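Pourquoi range-t-on ?
Fiche découverte, à partir de 7 ans

À la fin d'un jeu, il reste souvent des choses un peu partout. Il y en a sur la table, sous la chaise, parfois jusque dans le couloir. Ranger, c'est donner une place à chaque chose et l'y remettre. Dans cette fiche, on parle d'une table de jeu, de faux fruits, de faux légumes et d'un bac.

Regarder avant de toucher

Avant de commencer, on regarde la table. Qu'est-ce qui doit rester ? Qu'est-ce qui doit partir dans le bac ? Une plante en pot, par exemple, peut rester sur la table : elle décore. Une balle, elle, roule au moindre choc. Si elle tombe, quelqu'un peut marcher dessus et glisser. On s'occupe donc d'abord de ce qui roule.

Les câbles demandent aussi de l'attention. On ne tire pas dessus et on ne pose rien par-dessus. Si un câble gêne, on demande à un adulte de le déplacer.
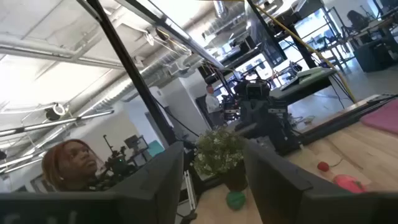 Trier, c'est choisir une règle

Trier veut dire mettre ensemble les choses qui se ressemblent. Mais elles peuvent se ressembler de plusieurs façons. Une balle rouge et une fraise ont presque la même couleur. Une fraise et un poivron n'ont pas la même forme, mais tous les deux se mangent quand ils sont vrais. Il faut donc choisir une règle et la garder jusqu'au bout.

On peut trier par couleur : les rouges d'un côté, les verts de l'autre. Le poivron rouge et le poivron vert sont alors séparés.

On peut trier par famille : les poivrons ensemble, les fraises ensemble.

On peut trier par taille : les grands objets d'abord, les petits ensuite. Cette règle est pratique pour remplir un bac, car les petits objets se glissent dans les espaces laissés par les grands.

Lucyna Adamczyk anime un atelier de rangement à la ludothèque d'Ellau. Elle demande toujours aux enfants de dire leur règle à voix haute avant de commencer. « Quand deux enfants trient la même table avec deux règles différentes, ils se disputent, dit-elle. Quand ils ont dit la règle, ils travaillent ensemble. »

À quoi sert un bac ?

Un bac est une boîte ouverte sur le dessus. Ses bords empêchent les objets de rouler dehors. Beaucoup de bacs sont en plastique, une matière légère qui se lave avec une éponge et un peu de savon. Certains ont une ouverture ovale dans la paroi : c'est une poignée. On y passe les doigts pour soulever le bac sans le serrer contre soi.

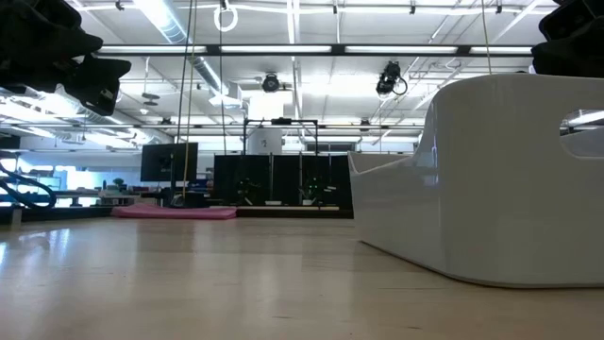

Un bac en plastique blanc posé sur une table en bois. À droite, l'ouverture de la poignée.

Un bac peu profond laisse voir tout ce qu'il contient. Un bac profond contient plus de choses, mais celles du fond sont cachées. Pour des petits fruits, le bac peu profond suffit. On le pose bien à plat, près de soi, et on y dépose les objets un par un. Si on les lance, ils rebondissent et repartent sur la table.

Pour un tissu, on fait autrement. On le plie, puis on le met à part, sinon il recouvre les petits objets et on ne les retrouve plus.

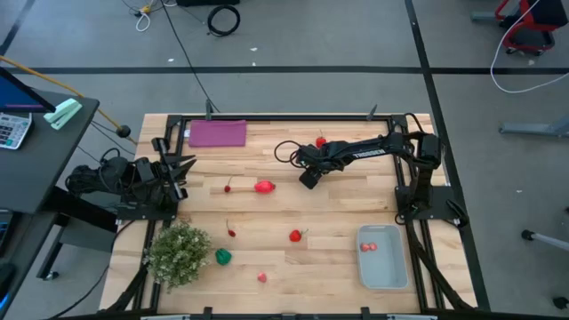 Quand le bac est rempli, on vérifie encore une fois la table, puis le sol. Les fraises sont les plus faciles à oublier, parce qu'elles sont petites. On regarde derrière le pot de la plante et sous les bords du bac. Ensuite, on passe un chiffon sec sur le bois.

Les mots à retenir

Trier : mettre ensemble ce qui se ressemble, en suivant une règle.
Paroi : le côté d'une boîte ou d'un bac.
Ludothèque : un lieu où l'on joue et où l'on emprunte des jeux.

À faire à la maison

Prends 9 petits objets dans ta chambre. Trie-les par couleur, puis mélange-les et trie-les par taille. Note dans ton cahier les objets qui ont changé de groupe.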